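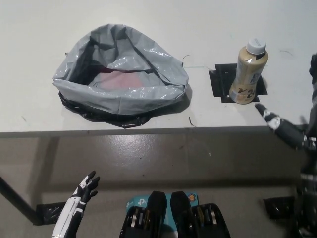 # Chapter 2: Flexible Packaging and Thin Films

Most goods sold in small amounts reach the buyer inside something thinner than a sheet of paper. The carrying bag, the liner, the pouch and the shrink sleeve are all made from polymer film, and all are judged by the same few properties: thickness, strength in two directions, resistance to tearing, and how the film behaves at a seal. Chapter 1 dealt with rigid containers, where the wall holds its own shape. In this chapter the wall holds no shape of its own. A bag takes its form from what is put in it and from the folds left by earlier handling.

The change matters for design. A bottle can be drawn once and measured against the drawing. A bag can be drawn only when flat, and its size when flat says little about how much it will hold when full. For this reason the trade states bag sizes as lay-flat width by length, with gusset depth given separately, and leaves capacity to be found by test.

## 2.1 Terms used in this chapter

**Film** is a continuous sheet of polymer thin enough to be wound on a core without cracking. Heavier material is called **sheet**. The dividing line differs from one standard to the next, and a purchase order should state thickness directly.

**Gauge** is nominal film thickness. In the United States it is often given in mils, where one mil is one thousandth of an inch. Many thin films are given in micrometers. One mil equals 25.4 micrometers.

**Machine direction** (MD) is the direction in which the film leaves the die. **Transverse direction** (TD) lies at right angles to it, in the plane of the film. Properties measured in one direction should never be quoted without saying which.

**Blocking** is the sticking together of two layers of film under pressure. It is the usual reason a new bag is hard to open at the mouth. Slip and antiblock additives reduce it, though too much slip agent can weaken a seal or spoil print adhesion.

**Gusset** is a fold running inward along the side or bottom of a bag, which opens out when the bag is filled.

## 2.2 Where film comes from

Two methods account for most packaging film.

In the **blown film** process, molten polymer is forced through a ring-shaped die and drawn upward as a tube. Air held inside the tube swells it into a bubble. The bubble cools, is pressed flat between rollers, and is wound as a double layer. Bags need little further work: the tube is sealed across and cut. The ratio of bubble diameter to die diameter is called the **blow-up ratio**. With a ratio of 2, the film is stretched across its width to twice the size of the die, and its properties in the two directions are closer together than they would be at a lower ratio under the same take-off speed.

In the **cast film** process, the melt leaves a straight slot and falls onto a chilled roll. Cooling is fast, so the crystals in the polymer stay small and the film is usually clearer. The stretch is nearly all in the machine direction. Cast film tends to split along its length for this reason - a fault familiar to users of stretch wrap.

Color is added as masterbatch, a concentrate of pigment in a carrier resin. Carbon black is the common pigment for dark bags. It hides small specks and shade changes, which allows a larger share of recovered material in the feed. It also makes the finished bag hard to identify on sorting lines that depend on near-infrared light. Section 2.7 returns to this problem.

## 2.3 Why thin film wrinkles

A film bends far more easily than it stretches. Bending stiffness rises with the cube of thickness, while resistance to stretching rises only in direct proportion. Halve the thickness and the film becomes half as stiff in tension but one eighth as stiff in bending. Under almost any handling load, the film therefore folds before it stretches by any useful amount.

Folding in one direction does no lasting harm. Trouble starts where two folds meet. At that point the surface must curve two ways at once, and this cannot be done without stretching. The strain collects in a small area and often passes the yield point, leaving a permanent mark. In pigmented film the mark may show as a pale spot, known as stress whitening. In laminates it may show as a pinhole.

Rolling the rim of an open bag outward makes use of the same rule. The cuff adds layers at the mouth, and the added layers stiffen it against collapse. Filling stations at the Mulligan plant in Stulterville use a cuffed liner for this purpose, with a fold depth of 2 inches.

## 2.4 A worked case

Skorno supplies a bag film in rolls. The film has a nominal thickness of 22 micrometers and a lay-flat width of 700 millimeters. Find the mass of one meter of the flattened tube, given a density of 0.92 grams per cubic centimeter.

The tube has two layers, so the total film width is 1,400 millimeters, or 140 centimeters. Thickness is 0.0022 centimeters. Length is 100 centimeters.

Volume = 140 × 0.0022 × 100 = 30.8 cubic centimeters

Mass = 30.8 × 0.92 = 28.3 grams

The result is used on the shop floor as a check on gauge. A one-meter length is cut and weighed, and the mass is converted back to average thickness. The method is quick and needs only a balance and a rule, but it gives no sign of variation across the width. A tube with one thick side and one thin side may weigh exactly as it should. The Sondadico line scans gauge at 1670 points across the width of the flattened tube, and the readings are plotted against position before any average is taken.

## 2.5 Tensile behavior

A strip of polyethylene film pulled at constant speed passes through three stages. The first is nearly elastic. In the second, a neck forms and spreads along the strip at almost constant load. In the third, the drawn material stiffens until it breaks. Test reports should give the yield load, the break load and the elongation at break, each for MD and TD.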